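Zuria Twin-Arm Sorting Table

Zuria is a two-arm bench for sorting small, mixed items into bins. It was built by Eynon for places where someone spends part of every shift picking through a pile by hand: school supply distributors, returns rooms, kit packers, office supply resellers. It does the picking. A person still sets it up, checks the bins and deals with what the arms leave behind.

What you get

The bench ships as one unit. The frame is black aluminum extrusion and the top is light wood, with an arm mounted on each of two opposite sides. Both arms reach the middle of the table, and the controller decides which one goes for an item. You can also assign each arm its own half if you prefer.

Bins are ordinary plastic bins. You can use ours or your own, as long as they are no taller than the gripper clearance printed on the setup card. Bin positions are taught once and saved under a job name. Most sites end up with a short list of saved jobs and switch between them at the start of a shift.

How a job runs

The operator spreads a batch on the table, picks the job on the screen and presses start. Items do not have to be lined up or facing the same way. They should not be stacked. If two things are lying on top of each other, the arms will take the upper one and come back for the other, but it slows the run down.

When an arm can't get a good grip after 3 tries, it leaves the item where it is and moves on. At the end of the batch the screen shows how many were left. The operator clears those by hand, empties the bins and spreads the next batch.

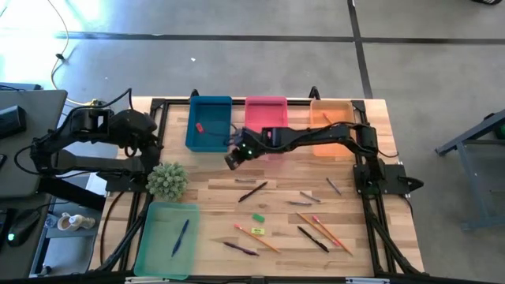 Zuria with a mixed batch of pens, pencils and erasers on the table.

Writing supplies are the most common first job because they are light, they come back in large numbers and sorting them is dull work. Pens and pencils also roll, so we suggest tipping a tray out low and slowly. Other items that run well are glue sticks, small rulers, capped markers and boxed staples. Loose paper clips, rubber bands and anything in a slippery bag do not run well.

What changes for the people on the bench

Cliltum, a returns processor for school and office goods, has had a Zuria bench in its sorting room since January. Before that, four people sorted returns by hand for most of the day. The same four are still there. One runs the bench, and the other three have moved to inspection and repacking, where the work used to pile up.

"The first two weeks were slower than doing it ourselves," says Efa Vaughan, the shift lead. "We were spreading too much on the table at once. Once we cut the batch size it settled down."

Ekene Sani runs the bench on the early shift. He says his hands hurt less, and that the job is more walking and watching than it was. He would like the end-of-batch tone to be louder. A volume setting has been added to the current software.

Pay grades were a question at Cliltum, and they are likely to be one at your site too. The operator job involves training and sign-off that hand sorting did not. We recommend settling how that is classed before the bench arrives. Our install team can give you a written list of operator tasks to work from.

Training

Basic operator training takes one shift and is done on your floor with your items. It covers loading, saved jobs, clearing stuck items and the stop button. A second session, for one or two people per site, covers teaching new bin positions and changing gripper pads. Branwen Gwilliam schedules both.

Floor and safety

Leave a clear walkway on all open sides and mark it with floor tape. Both arms stop when the stop button is pressed and stay stopped until the operator resets them at the screen. Hands stay off the table while a job is running. That includes reaching in for one pencil.

Upkeep

Wipe the tabletop daily. Check the gripper pads every 1,000 picks and replace them at 2,000, or sooner if they look shiny. Look over the arm cables once a week for rubbing. Pads come in the Grurell spares kit along with fuses and a spare stop button cover.

Ordering

Lead time depends on the arm option and is confirmed with your quote. To get one, send us a box of up to 200 of your own items, mixed the way they normally arrive. We run them on our bench and send back the results, including the ones it couldn't pick. Contact Emlyn Wynne in sales for the shipping address.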